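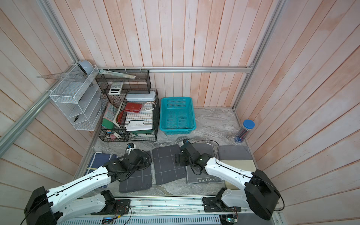 Course notes, Hulton Robotics Workshop
Unit: When the arm believes an old picture
Written up by the instructor, October

These are the notes I promised after the lab, tidied up a bit from what I scribbled on the board. If you missed the session, read the whole thing. If you were there, skip to the section on the watchdog, since I rushed that part and drew the arrows backward (sorry!).

What happened

The job was cloth handling with both arms. Pick up a folded piece, move it toward the basket, let go, come back, do the next one. It's a dull job on paper and a really good one for teaching, because cloth never sits the same way twice and the arms have to keep looking at it. Each arm has its own small camera down at the gripper, and those cameras are what the motion code leans on for the last stretch of the approach.

On cycle 1542 the right arm came down on one of the grid-patterned pieces, closed its gripper, and kept pushing. It had already reached the floor. The arm didn't think so, because as far as it knew the cloth was still a comfortable distance below. The motor current climbed, the wrist started to twist, and then the left arm began its own move toward the middle and the two forearms touched. One of us hit the stop button. The damage was a bent gripper finger and a scuffed cover, plus a very quiet room for a while.

We've been calling this the Pullgate fault, after the name of the test script that was running. You'll see that word in the log folder, so now you know.

First guesses, all wrong

I'm leaving these in because I want you to see how the afternoon went. My first guess was calibration. I was sure of it. The arm was too low, so the arm must have had the wrong idea of where the floor was, and I had moved the base the week before. We reran the calibration and it came back fine.

Second guess was the cloth. Dark gray fabric with a pale grid on it is a nasty thing to give a vision system. One square looks a lot like the next square, so if the matching slips over by a square, your position estimate slips with it. We had two of those pieces lying next to each other, too, which makes it worse. I still don't love that pattern and I'd like you to think about it for your projects. But a slip like that moves you sideways along the cloth. It doesn't leave you hovering in your own imagination while the gripper is on the floor.

Third guess was the left arm, mostly because it was the one that moved into the other. That one was unfair. The left arm did what it was told.

What the log said

We opened the run in Mabaso, the log viewer you all have on the lab machines. The file for that run is more than 3185 lines long, and please don't try to read it from the top. Jump to the stop event and work backward. I can't say this strongly enough – start at the end!

Going backward from the stop, you'll find high current on the wrist, then a normal descent, then a perfectly ordinary camera message. Nothing is marked as an error anywhere. What gave it away was a column most people keep hidden, the capture time. Turn it on and look at the right wrist camera. The messages keep arriving on schedule, each with a fresh send time, and every one of them has the same capture time. The driver had lost the camera and was handing out the last good picture again and again.

By the time the gripper reached the cloth, that picture was 396 milliseconds old. It doesn't sound like much. At the speed we were running the descent, it was plenty.

So the arm was looking at a cloth from farther up and steering as if it was still up there. Each time it checked, the cloth seemed no closer, so it went down some more. That's a sensible thing to do with bad information, and it's why this kind of fault is so hard to spot from the outside. The motion looked smooth right up until it didn't.

Why the camera dropped out

Cable. Of course it was a cable. The one feeding the right gripper camera had enough slack to arc up above the wrist, and in certain poses it got pulled sideways at the connector. We could make the camera drop and come back by hand, just by rolling the wrist to one side and lifting the elbow. It took a few tries to find the pose and then it was easy to repeat.

Have a look at how the cables run on both arms before you do anything with yours. You want enough slack that the wrist can get to the end of its travel without tugging, but a big free loop swings around and can catch on things (or on the other arm, which is a whole different lecture). Power down first, then move the arm by hand through its full range and watch the connector while you do it. Watching the gripper is natural and you'll do it anyway, so make yourself look at the plug.

Please don't fix this with a lump of tape at the connector. I did that, it held for the rest of the day, and it moved the strain a little farther along the cable where I couldn't see it.

Why the software let it through

This is the bit I care about most. Cables fail. They will keep failing when you have jobs and nicer robots. What shouldn't happen is that a loose plug turns into a gripper pressing on the floor.

Skiltby, our control layer, does have a watchdog on the camera feed. It checks whether messages are arriving, and they were, so it was happy. It was asking "did I hear from you?" when it needed to ask "is what you're telling me recent?" Those are different questions, and a driver that helpfully repeats its last frame will pass the first one all day long.

The corrected chain goes like this (this is the drawing I got backward). The camera stamps the image when it's captured. The driver passes that stamp along untouched. The motion code compares the stamp with the current time just before it uses the image. If the image is too old, the arm slows to a stop where it is and raises a fault. The check belongs right next to the motion code, as late as you can put it, so that any delay added along the way gets counted.

There was a second hole. The wrist current was rising for a good while before anyone hit the stop, and our limit was set so high that it never tripped. I had raised it myself earlier in the term to get rid of nuisance stops on the thicker fabric, and then I forgot about it. If you raise a limit for a test, write it on the whiteboard, and put it back before you go home.

And a third, smaller one. When the right arm got into trouble, the left arm had no idea. The two run from separate scripts and share only a rough timing signal. For now a fault on either arm stops both. Shared space in the middle needs a proper lock, where one arm has to ask before it goes in, and that's coming up in the next unit.

Bench rules from now on

Someone keeps a hand near the stop button the whole time both arms are live. No chatting with your back to the booth.

Nobody reaches in for a crooked piece of cloth while the arms are powered, even if they're standing still. An arm waiting on a camera looks exactly like an arm that has finished.

After any stop, save the log before you restart. Pullgate overwrites the old file when it launches, and we came very close to losing this one.

Keep the pencils, rulers and notebooks at the back out of the reach of your programmed moves. If your path swings over the stationery, change the path.

For next time

Pull the Pullgate log from the class folder and find the first repeated capture time on the right wrist camera. Write down the line number and what the arm was doing at that moment. Then write me a short paragraph on what maximum image age you'd allow during the descent and how you got there. I don't mind much which number you pick, but I do want to see the approach speed in your working.

If you have time left over, try the same log with the left camera and tell me whether it ever skips. I have a suspicion about it and haven't checked yet.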